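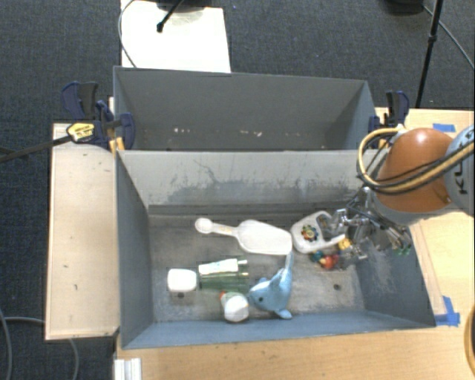
4. Umzug der Lagerplätze in Ulik

Gilt ab Version 5, Stand 06.09.2023. Wer noch mit der alten Tunach-Liste arbeitet: erst Kapitel 3 fertig machen, dann hier weiter. Ulik kennt nur drei Ebenen, Regal, Platz, Behälter. Mehr nicht. Ein Behälter darf gemischt sein, also Haushaltskram und Spielzeug lose zusammen in einer grauen Kiste, weiße Kunststoffschaufel dabei, alles kein Problem. Dann aber Typ "Misch" wählen, sonst verlangt das Programm für den Behälter eine einzige Artikelnummer und lässt sich nicht überreden.

4.1 Vorbereitung

1. Alle Benutzer abmelden. Auch die Handscanner.
2. Sicherung anlegen (Menü Datei, Sicherung, Vollständig).
3. Freien Speicher prüfen. Unter 60 GB bricht der Import ab, leider ohne Meldung.
4. Etikettendrucker einschalten, Rolle mit 70 mm Breite einlegen.

Achtung: Sicherung nicht auf dasselbe Laufwerk legen. Wurde bei Virdale gemacht, danach war beides weg.

4.2 Plätze anlegen

1. Stammdaten öffnen, dann Lagerplätze.
2. Auf Neu klicken. Regalkürzel eingeben, höchstens 5 Zeichen, keine Umlaute.
3. Anzahl der Plätze eintragen. Pro Regal sind 100 möglich, bei mehr bitte ein zweites Regal anlegen.
4. Behältertyp wählen: Einzel, Misch oder Leer.
5. Speichern. Dauert manchmal, nicht doppelt klicken.

Hinweis: "Leer" heisst, der Behälter steht am Platz und wird bei der Inventur übersprungen. Steht gar keiner da, Feld frei lassen.

4.3 Etiketten

1. Regal markieren, Drucken, Vorschau.
2. Nur ein Probeetikett drucken und scannen.
3. Piept der Scanner zweimal – Code zu klein. Skalierung auf über 70 Prozent stellen, nochmal.
4. Rest drucken.
5. Etiketten auf die Stirnseite kleben, nicht auf den Boden vom Behälter. Fläche vorher abwischen, trocknen lasen.

Bei verkratzten Behältern hält der Kleber schlecht. Einsteckhüllen gibts über Mac Mathúna, Bestellformular im Anhang B.

4.4 Mischbehälter erfassen

Behälter scannen, Inhalt grob eintippen, Stückzahl nur wenn nötig. Suchbegriffe mit Komma trennen, kein Strichpunkt. Das Feld "Bemerkung" wird nicht durchsucht! Fehlbuchungen lassen sich 60 Minuten lang zurücknehmen, danach nur noch mit Adminrechten.

Vorlagen für Mischbehälter kommen im Oktober mit dem nächsten Update. Bis dahin von Hand, oder den Import aus 4.5 nehmen. Fragen zum Import an Tadhg Sheehan, bitte mit Protokolldatei – ohne die kann er nichts nachsehn.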